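Day 2, Stadudstead

Took the early bus from Clanedmont. The Fikovier coach goes from the stop behind the train station, and I had the wrong side of the street until a driver waved me over. I paid 28 on board. It would have been cheaper on their website, but the page kept logging me out last night and I gave up.

The bus was half empty. We left at 7:40 and stopped twice, the second time at a gas station with one working restroom. The road follows the river most of the way and then climbs. I slept through the climb.

Got in before noon. The Majumder guesthouse is a ten-minute walk uphill from the depot, longer with a suitcase. They had me down for room 217, then moved me to 226 when the shower in the first one wouldn't drain. The new room faces the parking lot. The bed is fine.

Walked down to the lake in the afternoon. The boat only runs until September, so I went along the shore path and back. My left shoe is rubbing and I need to buy tape.

Supper was a sandwich and a pear in the room. Too tired to look for a restaurant.

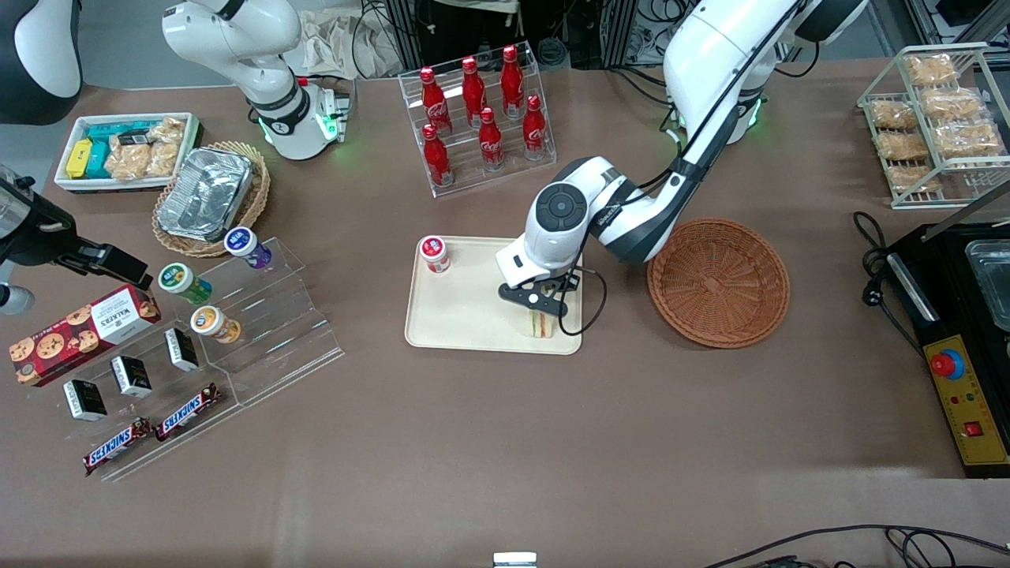

For tomorrow

Ask at the desk about the return bus. The timetable at the depot was last year's. Get cash, tape and water. Leave the suitcase with them if they'll take it.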